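Iron levels still low after six months of tablets, when do you ask for an infusion?

Posted in: Blood and circulation
501 views, 2 people found this helpful

I've been on iron tablets since January and I'm not getting far. My ferritin was 9 when they first tested it and it's 14 now. Hemoglobin went from 104 to 111. The clinic (Ellum Family Health) says it's moving in the right direction and to keep going for another three months.

I'm 43, heavy periods, otherwise fine as far as anyone has told me. I take one tablet in the morning with breakfast and a coffee, and one at supper. They upset my stomach so I do skip the evening one sometimes, maybe twice a week. I also take something for reflux, have done for years.

I'm tired all the time. Stairs at work leave me puffing and I've started having a lie-down in the afternoon, and I never did that before. My sister-in-law had an infusion and was back to normal in a few weeks, so I'm wondering whether I should be pushing for that or if I'm being impatient.

Also, is there a point in changing brands? The pharmacist at Feditz said they're all much the same.

Baths are about the only thing that helps with the restless legs at night, if anyone else gets that.
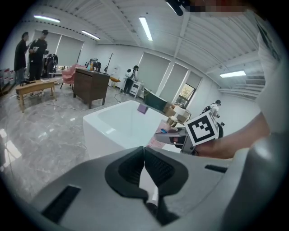
Pink bottle at the edge of the tub

Thanks in advance. I have another appointment coming up and would like to go in with the right questions.

2 answers

Answer 1 (marked helpful)

Going from 9 to 14 in six months is slow. I'm a retired lab tech, not a doctor, so take this to your appointment and don't change anything on my say-so.

First thing is the coffee. Coffee and tea both cut down how much iron you absorb, and so does calcium, so milk on your cereal isn't helping either. Try the tablet with water an hour before breakfast, or mid-morning if your stomach won't stand it empty. Keep coffee at least an hour away from it.

Second is the reflux medicine. Iron needs stomach acid to be absorbed properly and those drugs reduce the acid. Don't stop taking it on your own, but ask whether you still need it and at what dose. People get put on these and then stay on them for years without anyone reviewing it.

Third, ask about one tablet a day or one every second day. The body makes a hormone after each dose of iron that blocks absorption for a while, so two a day doesn't always get you more than one. A lot of people find every second day is easier on the gut too.

About brands, look at the elemental iron on the label and not the big number. A 300 mg ferrous sulphate tablet has about 60 mg of iron in it. Some of the gentler ones on the drugstore shelf have a lot less, and the slow release ones can pass the part of the gut where iron gets absorbed.

Infusions are generally offered when tablets haven't worked or can't be tolerated, or when the blood loss is faster than tablets can keep up with. You might fit there, so it's a fair thing to ask. I had mine at the Adar day clinic. It took most of a morning including the wait, and I paid $174 for the drug after my work plan covered its share. Ask about cost before they book you.

The other thing I would ask is what is being done about the periods. If you keep losing it you will keep needing to replace it. And ask if you've been tested for celiac disease, it's a simple blood test and a common reason iron doesn't go up.

Restless legs and low iron go together, so mention that to the doctor as well. It can change what ferritin level they aim for.

If you get short of breath sitting still, chest pain, a racing heart or you faint, don't wait for the appointment. Go to emergency.

Answer 2

I was the same, tablets did nothing for me. Mine was 6. I switched to the liquid from Đoàn Pharmacy and mixed it with orange juice, it tastes awful and you want to use a straw or it stains your teeth. Got up to 38 by the end. Took ages though. Red meat helps too, I had it three times a week.

Don't take more than they tell you, I doubled mine for a bit and ended up badly constipated.

Comment from the original poster:
Had no idea about the coffee. I've moved the morning tablet to 10:30 and will ask about the reflux pills and the celiac test. I looked back through my results and can't see that one anywhere.

Comment on Answer 1:
Is the hour before food the same for the liquid kind?

Reply:
Yes, same idea. Check the label or ask the pharmacist.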